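Old towers, new life

I've been opening up old desktops again, and I'm having a ball! Skye Pringle dropped off a tower for the Harju reuse shelf, so off came the side panel.

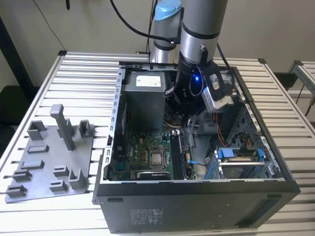

Lay the case flat before you touch anything - your wrists will thank you. I keep small parts away from the tower (I've lost up to 29 screws that way). 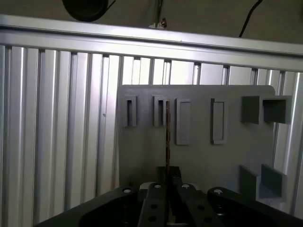 Gray board with its raised features, in front of the aluminum slats.

Next I look over the power supply label and the cables, and I take my sweet time. 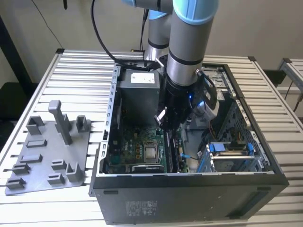
Then comes my favorite bit, the memory.

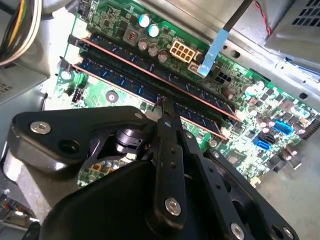 Memory is the cheapest upgrade going, and I'll tell anybody who asks. When two sticks sit side by side like these, check the black clips at the ends of the slots first. Got spares? Bring them by in December!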